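Roso Surfaces and Household Tests
Call for participants: sorting and putting away on stone surfaces

Reference: Midtbø series, second round
Posted January 13, 2019

Roso is looking for adults to take part in a paid study of how people sort, move and put away small household items on polished stone. The work is done standing or kneeling, at an ordinary pace, with things most people have at home: trays, bowls and plain blocks. No special skill is needed. The study is run by Maj-Britt Ekström, and all enquiries go to her office at the Sarwood building.

Background

The first round dealt with matt surfaces in a single colour. Participants were given a tray of blocks and asked to empty it, sort the contents and fill it again. The results were clear enough for plain backgrounds. They said little about patterned stone, where veins and patches of different shades run under the objects and may make an edge harder to judge by eye.

The second round uses polished red marble throughout. The stone has strong white and grey veining and no two parts of it look alike. The pattern has been left as it came from the supplier, and no part is masked or marked with tape. Participants place items directly on the stone unless the task sheet says otherwise.

The blocks are plain and rectangular, in white and black. They carry no lettering. The tray is sage green with a thin raised rim, shallow enough for a block to be lifted out with finger and thumb. Blocks may be packed side by side or spaced out, depending on the task.

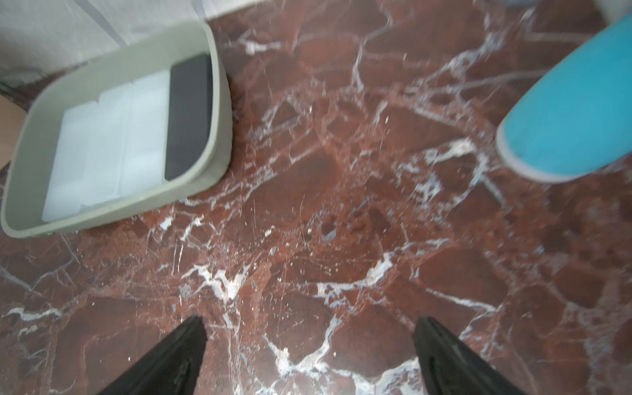 Packing order is one of the points under study. Some people put all blocks of one colour together and then fill what is left. Others fill from one end and take whatever is nearest. We have no preferred method, and the task sheet will not suggest one. If a block does not sit flush with its neighbour, leave it or correct it as you would at home.

What you will be asked to do

Each session is made up of 5 short tasks. The order differs from one participant to the next.

Emptying a tray on to the stone and grouping the blocks by colour.
Filling a tray from a loose group of blocks.
Moving blocks from a tray to a bowl, one at a time.
Moving the same blocks back, using the other hand.
Clearing the surface so that nothing is left on it except the tray and the bowl.

The bowl tasks take longer than the tray tasks for most people. The sides of the bowl are curved, the blocks are not, and the last few tend to need turning before they lie still. You may steady the bowl with your free hand. You may not lift it. If it slides on the polished surface, stop, put it back by eye and carry on.
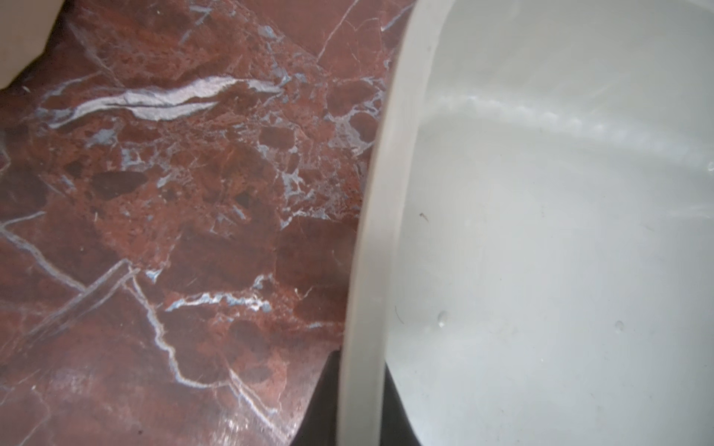
White bowl on the red marble, bowl tasks.

Please do not wipe the stone between tasks. Staff clean it before each session with a dry cloth and check it for grit, as grit changes how easily a bowl or tray slides. If you notice a mark or a speck on the surface during a task, carry on and mention it afterwards.

Length of session and payment

A session lasts two hours, including a break of fifteen minutes. Payment is 700 kroner per session, by bank transfer, within ten working days. Travel by bus or train is paid back on receipt of tickets. Parking is not paid back. A participant who has to stop part of the way through is paid in full if the first two tasks have been finished, and half the amount otherwise.

We need around 132 participants in total. Sessions run until October or until the places are filled. Each person may take part once only. Members of the same household may apply, but they will be given separate sessions and are asked not to discuss the tasks until all of them have been.

Who can apply

You must be aged 18 or over and able to read a one-page task sheet in English. You should be able to kneel or sit on a low stool for up to ten minutes at a time. Stools and knee pads are supplied. Left-handed applicants are especially welcome, as the first round had too few of them for a useful comparison.

You cannot take part if you:

took part in the first round;
have had a hand or wrist injury in the past six months;
work for Roso, or for Skosadwood, which supplies the trays;
are colour-blind to a degree that affects daily tasks. A separate study is planned and we can keep your details for it.

Glasses and contact lenses are fine. Rings, watches and bracelets must be taken off before the first task to protect the polish. Lockers are provided. Please wear flat shoes with clean, soft soles. Long loose sleeves should be avoided, or rolled to the elbow.

The surroundings

Participants sometimes ask whether the setting is a bare laboratory. It is not. The wall beside the marble floor has a pale finish with a large printed pattern of grey branches and long leaves, and a narrow grey skirting strip runs along the foot of it. We want people to work against the sort of background found in a home, with pattern on the wall as well as underfoot. Staff will answer questions before and after the tasks but will not speak during them. 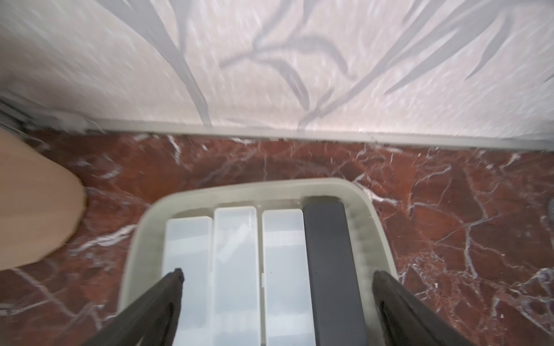
Huệ Châu writes that the marble was less of a problem than she had expected, and that the black blocks gave her more trouble than the white ones: "I kept reaching slightly short on the darker patches. The white ones I could pick up almost without looking. I would tell anyone applying to bring thick socks, the floor is hard on the ankles even with the knee pads." She adds that the break came at the right point and that she would have liked a larger bowl.

Comments of this kind are recorded after each session, on paper or by voice, as the participant prefers. They are kept with the task timings and are not linked to your name. The size of the bowl will stay the same for the whole of this round so that sessions can be compared.

Records and consent

We record the time taken for each task, the order in which items are moved and the number of items dropped. You will be given a consent form at least two days before your session. You may withdraw at any point up to the end of the study, and your results will then be deleted. Results are published as group figures only.

How to apply

Write to Maj-Britt Ekström, Roso, Sarwood building, marking the envelope or subject line "Midtbø second round". Give your name, your age, which hand you write with and the times of day that suit you. Do not send medical details at this stage. Applicants will receive a reply within 2 weeks, with either a choice of session times or a place on the waiting list.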